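Puesta a punto y mantenimiento de una celda de dos brazos para vaciado de bolsas
Informe final de proyecto
Autoras: Amparo Quispe y Yurani Tamayo
Laboratorio Carhuamaca, 19 de julio de 2018

1. Punto de partida

Recibimos la celda con los dos brazos montados y sin registro de mantenimiento. El encargo consistía en dejarla en condiciones de repetir la tarea de la avena, que es verter desde una bolsa a un recipiente pequeño, y en escribir la rutina de revisión para el grupo siguiente. El software de control es Jarneo y no se modificó.

2. Pinzas y cámaras de muñeca

Empezamos por las pinzas. Cada dedo se desmontó, se limpió con un paño sin pelusa y se volvió a atornillar. El cero de apertura se tomó con los dedos cerrados y sin carga. Después se comprobó que la cámara de muñeca enfocara a la altura de la bolsa y que las puntas de los dedos entraran en la imagen, condición necesaria para corregir el agarre a mano.
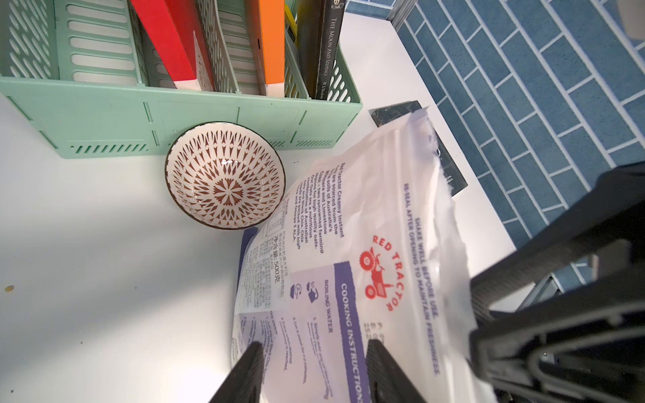
Marleny Tamayo comentó en la revisión intermedia que el cero debería tomarse otra vez al final de cada sesión, y que una diferencia entre las dos lecturas avisa antes que cualquier fallo de agarre. Lo incorporamos a la rutina.

3. Bastidor y cableado

Los brazos van sujetos a un perfil de aluminio horizontal con soportes negros atornillados. El apriete se revisó con la celda desconectada, primero el lado izquierdo y luego el derecho. En el izquierdo encontramos un tornillo flojo, que explicaba parte del error de posición.

El cable de la pinza recorre el brazo hasta el hombro. Hay que dejarle holgura en el codo: con el brazo extendido no debe quedar tenso. Las bridas se cambiaron por cinta de velcro Vondow, que permite soltar el cable sin cortar nada.

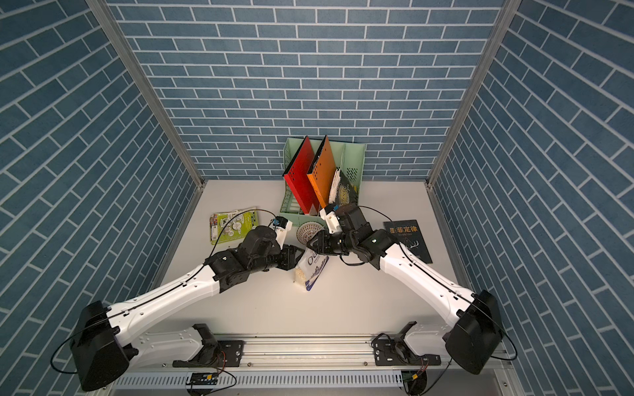 Figura 2. Los dos brazos sobre la zona de trabajo, con la bolsa en la pinza izquierda.

4. Limpieza

La avena deja restos en la mesa y polvo fino en los dedos. Se aspira primero la superficie y después la junta con el perfil. No se usa aire comprimido, que empuja el polvo hacia las articulaciones. La canaleta ranurada se revisa aparte con una linterna.

Tras 245 ciclos volvimos a medir el cero de las pinzas. La derecha se mantenía y la izquierda se había desplazado 2 mm, por lo que se repitió la calibración. El intervalo propuesto es de 650 ciclos para el apriete del bastidor. Las pinzas se comprueban en cada sesión.

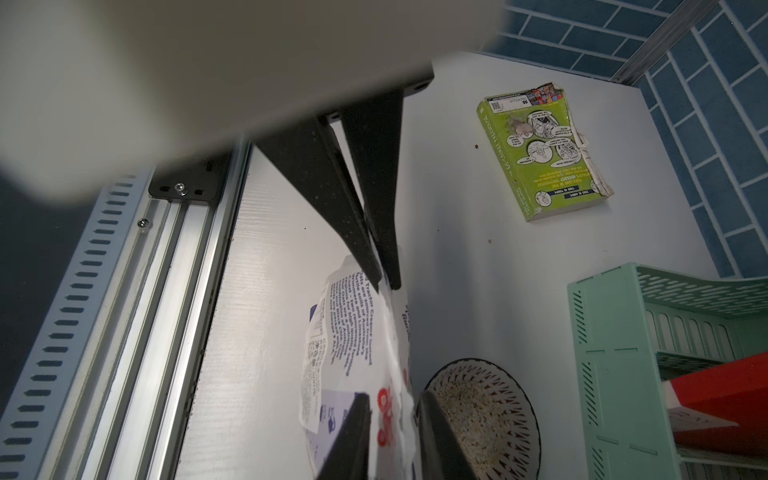
¿Hace falta recalibrar el brazo entero cuando se cambia un dedo de la pinza?
Basta con repetir el cero de apertura y comprobar la posición de la punta. La calibración completa se reserva para cuando se desmonta el soporte o el hombro.

5. Pendiente

Falta cambiar el conector del lado derecho. El pedido a Stindholm no había llegado al cierre del informe y se espera para octubre. La hoja de revisión, con sus seis puntos, queda en la carpeta de la celda.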